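Packers' group says warehouse robot trial leaves the big questions open

November 2018

The staff forum at Kernholm, the mail-order packing and returns firm, has today published its response to the company's trial of robot picking arms supplied by Pramia. The forum does not oppose the trial. It does say that the claims made for it so far are well ahead of the evidence, and it is asking for no change to shift patterns until better figures are available.

Kernholm told staff in May that the arms would "take the strain out of sorting" and free people for more interesting work. The forum, which speaks for 673 hourly paid workers, has asked twice what the more interesting work is. It has been told that roles will be defined in due course.

Sorting returned goods by hand is dull and it is hard on the wrists. No one on the forum pretends otherwise. But a returns sorter does more than pick things up. She opens the bag, reads the slip, smells the item if it is food, and decides whether it goes back on the shelf, to the discount cage or in the bin. The trial deals only with the picking up.

It is also being run on a clear white table with a handful of well-spaced items, among them a drink carton, a marker pen and a piece of green fruit. The forum's view is that a returns cage on a busy morning looks nothing like this. 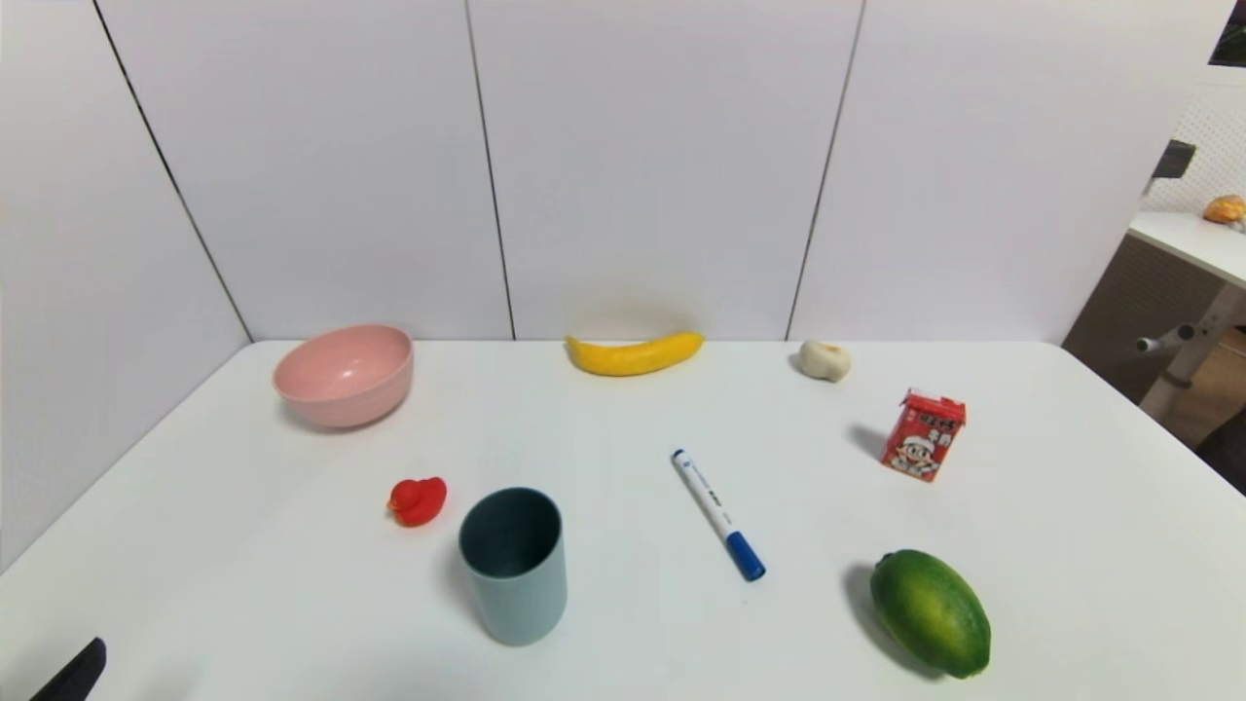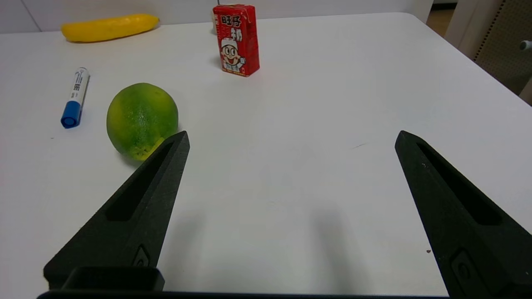 Items on the white trial table, with the open gripper in the second picture.

"I have sorted returns for 20 years and I would be glad to see the back of the heavy cages," said Phyllis Inskip, who chairs the forum. "What I have been shown is a machine and some shopping set out tidily. I would like to see it get on with a split bag of rice and a shoe box with no lid. Then we can talk about whose job changes."

The supplier's handout says each arm handled 3,074 picks during the first stage of the trial. It does not say how many of those needed a person to step in, and Kernholm has not released that number. Sombat Boonyarit, a shift lead who has been assigned to the trial, said the question matters more than the total.

"If someone has to stand next to it all day putting things straight, that is a job, and it should be graded and paid as one," he said. "At the moment it goes down on the rota as general duties."

The forum is asking Kernholm for four things: the full record of stoppages and hand corrections; a written grade and pay rate for anyone minding an arm; a test using unsorted returns straight from the Ornard depot; and a promise that no sorter's hours will be cut on the strength of trial results alone.

It also wants the training offer looked at again. A total of 50 places were announced on a course in basic machine care, but the sessions are held at the Văduva site, which has no bus service before the early shift. Gheorghița Sandu, who represents night staff, said several of her colleagues had put their names down and then taken them off – they could not get there and back in time to sleep.

Kernholm's operations manager, Odair Paiva, has agreed to meet the forum and has said the company "remains committed to bringing people along". The forum welcomes the meeting. It would welcome the stoppage record more, and has asked to have it beforehand.

Copies of the forum's full response are available to staff in all canteens and from shift representatives.

Press contact: Sorin Onu, Kernholm Staff Forum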